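Andden avance sur le terrain du film régional

La plateforme de vidéo à la demande Andden a mis en ligne le 26 mars 2019 « Unddale », premier long métrage d'Estrella Lozano. Le film n'est pas passé par les salles. Les droits de diffusion ont été acquis auprès de la société de production Ketilsson, qui en conserve l'exploitation sur support physique.

L'intrigue se déroule dans une vallée où une coopérative laitière doit fermer. Arnar Overgaard y interprète un contrôleur chargé de l'inventaire, Yurani Espinoza la comptable qui conteste ses relevés. Le récit couvre trois journées et reste, pour l'essentiel, dans les bureaux de l'entreprise. La comédie tient à la procédure : formulaires incomplets, tampons périmés, réunions reportées.

Le tournage a duré 32 jours, avec un seul corps de caméra et des focales fixes. Vilhjálmur Hauksdóttir, directeur de la photographie, a privilégié les sources présentes dans le décor - tubes fluorescents, lampes de bureau, fenêtres au nord. L'étalonnage conserve la dominante verte des néons, ce qui donne aux intérieurs une teinte uniforme, parfois monotone dans la deuxième partie. 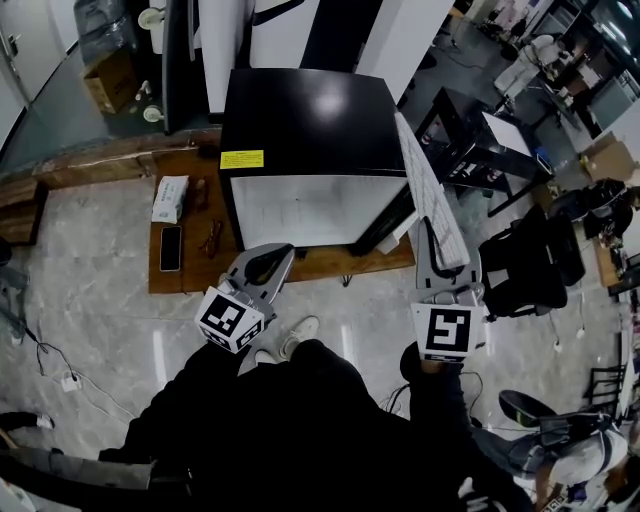 Une version originale sous-titrée

Le film est proposé en version originale, avec sous-titres français et espagnols. Aucun doublage n'est prévu. Le sous-titrage, confié au laboratoire Cakmont, pose quelques problèmes de lecture : les dialogues techniques sont denses et certaines répliques disparaissent trop vite. Le mixage, en revanche, maintient les voix au premier plan, même dans les séquences d'atelier.

Un catalogue en construction

Andden annonce 100 titres régionaux dans son catalogue, contre 3000 programmes toutes catégories confondues. La part reste faible. Aksel Overgaard, responsable des acquisitions, indique que les prochains contrats porteront sur des premières œuvres déjà montées - la plateforme n'intervient pas dans le financement. Un deuxième titre de Ketilsson, un documentaire sur les bacs fluviaux, doit suivre en mai.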